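Getting More Life Out of Your Kitchen Cloths

I gave up paper towels last November and I have not missed them once! We went through 13 rolls the winter before that, and now a single roll sits under the sink for bacon grease and cat accidents. If you want to try it, start with a good stack of cloths, more than you think you need, and keep them where your hand already goes when something spills.

Wash new cloths twice before you use them. They come with a finish on them that makes water bead up and run right off (so annoying when you're mopping up juice). Warm water, half the usual detergent, and a good splash of white vinegar in the rinse. Skip the fabric softener forever. It coats the fibers and you end up pushing puddles around.

For the sour smell, boil them. I use my old canning pot, a spoonful of washing soda, ten minutes at a gentle bubble, then straight into a cold rinse. Cotton only, please! Microfiber hates the heat and so do some of those stitched trims.

Folding is the part I love. I used to stack mine flat and the pile slid all over the drawer. Now I go in half, in half again, and stand them on edge like file cards, thick fold facing up. You can grab one with a wet hand and the rest stay put.

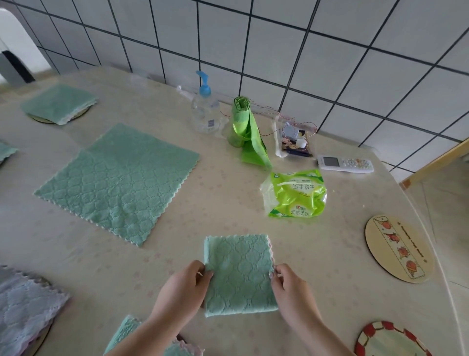 Quilted green cloths, one folded up small and one still to go.

Textured cloths go in the front of my drawer. The raised pattern is great on dried oatmeal and stove splatter, and the smoother ones behind are for glasses and the faucet.

Color helps too. Green for counters, blue for dishes, anything gray or stained for the floor. My neighbor Leobardo Olvera does his by room and swears by it, but I'd never remember which was which.

When a cloth gets thin in the middle, cut it in quarters and keep the pieces in a coffee can for shoe polish and bike chains.

Next up: getting candle wax out of a tablecloth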